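Reuse of Desktop Computers in a Further Education College
Student Project Report

Prepared by Cameron Gourlay and Rhydian Landeg
Department of Computing and Business, Bikton College

Summary

This report examines how desktop computers are replaced, stored and disposed of at Bikton College. The project was carried out between January and May. It considers the age of the equipment, the reasons given for its withdrawal and the possible savings if more machines were kept in service or passed on to local households. The main finding is that a large share of withdrawn computers are still fit for ordinary office work and could be used for a further period at low cost.

1. Background

The college replaces its teaching computers on a fixed cycle. The cycle was set when most courses depended on software installed on each machine, and it has not been reviewed although much of that software now runs through a web browser. Withdrawn computers are moved to a store at the Kekusmont site and collected once a year by a disposal contractor, Sisier. The college pays for this collection by weight.

The authors were asked to find out whether the cycle could be lengthened without harm to teaching. A second question was added by the supervising tutor in the early weeks of the project, namely whether withdrawn machines could be lent to students who do not have a computer at home.

2. Aims

The project set out to establish how many desktop computers the college holds and how old they are. It also aimed to record why machines are withdrawn, and to compare the cost of repair with the cost of replacement. Laptops, tablets and servers were left outside the scope. So were printers, which are leased under a separate contract.

3. Method

The asset register was obtained from the college's computing services office. It lists 2337 desktop computers across all sites, of which 1152 are marked as withdrawn or awaiting collection. The register gives a purchase year and a room code for each entry but does not record faults. A sample of 500 withdrawn machines was therefore drawn and matched against the helpdesk log.

Staff in 11 curriculum areas were sent a short questionnaire on the use of computers in lessons. Replies were received from all of them, although two areas returned the form without completing the section on software. Follow-up interviews were held with the heads of Construction, Early Years and Media.

A smaller group of machines was opened and inspected. The inspection covered memory, storage, cooling and power supply. Parts were not exchanged between machines at this stage, as the register links each computer to a single list of components and the office did not wish this link to be lost before the annual audit.

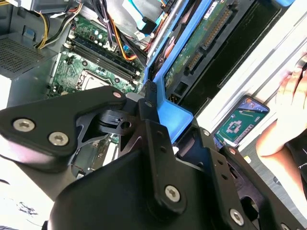
Figure 1. Interior of an open desktop computer case.

Electrical safety testing was carried out by qualified staff. The authors did not work on any machine that was connected to the mains supply.

4. Findings

4.1 Reasons for withdrawal

Most entries in the sample had been withdrawn on grounds of age alone. The helpdesk log showed no unresolved fault against them. Where a fault had been logged, it most often concerned slow starting or a noisy fan. Failures of the main board were uncommon and were mostly found in one batch of machines bought for the Workneh Building, where the ground floor rooms were known to overheat in summer before the windows were replaced.

A number of computers had been withdrawn because a room was being refurbished. In these cases the whole room was cleared and new equipment ordered, whatever the condition of the existing stock. The procurement policy does not require a check to be made first.

4.2 Use in teaching

Replies to the questionnaire showed wide differences between curriculum areas. Media and Engineering Design need recent machines with good graphics performance. Most other areas use word processing, spreadsheets, video playback and the college's online learning pages. Staff in these areas were more concerned about slow log-in times than about the age of the computer. Computing services confirmed that log-in times are largely a matter of the network and would not be improved by new desktops.

The head of Early Years asked that this point be recorded, as her area had given up part of its room budget in the previous year in the belief that new computers would solve the problem.

4.3 Cost

Fitting a solid-state drive and additional memory costs far less than a new computer, even when staff time is included. The comparison is less clear for the oldest machines, which take a type of memory that is now hard to obtain new. The authors suggest that these be kept only as a source of spare cables, fans and cases.

Disposal charges should also be counted. They are paid from the estates budget and do not appear in the computing budget, so the full cost of the present cycle is not shown in any one place.

4.4 Lending to students

Student Services reported a steady demand for loan equipment, chiefly in the autumn term. Laptops are preferred, but a desktop would be accepted by many students with a settled address and space for a desk. Transport was the main difficulty raised. Some students travel more than an hour by bus and could not carry a computer and monitor home.

All storage drives would have to be securely wiped before a loan was made. Computing services already do this before collection by Sisier, and the same procedure could be followed.

5. Limitations

The asset register contains errors. Several rooms listed in it no longer exist, and some machines could not be found at the recorded location. The helpdesk log depends on staff reporting faults, and it is likely that minor problems are missing from it. The questionnaire was answered by heads of area only. The views of classroom staff and students were not collected directly.

Energy use was considered at the planning stage but could not be measured in the time available.

6. Recommendations

6.1 The replacement cycle should be set separately for each curriculum area, according to the software in use.

6.2 Equipment in rooms due for refurbishment should be checked before new computers are ordered.

6.3 Disposal charges should be reported alongside purchase costs.

6.4 A trial loan scheme should be run for one autumn term, with delivery by the college minibus where a route allows.

6.5 The asset register should be corrected before the next annual audit, beginning with the Kekusmont store.

7. Acknowledgements

The authors wish to thank the staff of computing services for access to the register and for their patience with repeated requests, and the heads of curriculum areas who took part in the study. The questionnaire and the blank inspection form are held in the department office and may be consulted on request.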